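4.2 The breakfast table

We come now to the chore that gave us the most trouble and, we will admit, the most pleasure, which was clearing up after breakfast. People who have never tried to teach it to a machine tend to think of it as a single job, and for a tired parent at seven in the morning perhaps it is. For our Skerar controller it was a long string of small decisions about where to take hold of a thing and how hard to squeeze. We recorded 516 attempts in the Gastmont kitchen, and in 271 of them every dish ended up where it belonged with no help from us. Figure 3 shows the kind of reach we mean, with the fingers at the rim of one light blue cup while a second cup and two bowls wait their turn.
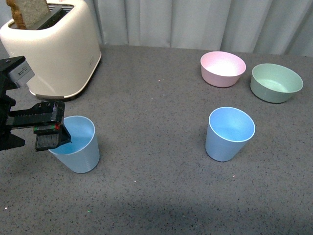

Figure 3. Reaching for a cup beside the toaster. The slice of bread is left alone in this task.

4.3 What went wrong, and how often we minded

Cups were kinder to us than bowls. A tapered cup gives the fingers a rim to close on, and small errors in height did little harm. Bowls asked for a flatter approach, and the controller often came in too steeply and had to try again. We allowed 10 retries before stopping an attempt, a limit carried over from the Jarman trials so that the two sets of results could be laid side by side.

Would we leave such a machine alone with the dishes? Not yet, fond as we have grown of it. The Sukitz workshop tasks, described in Section 5, went more smoothly, and we suspect the fixed trays had a good deal to do with that.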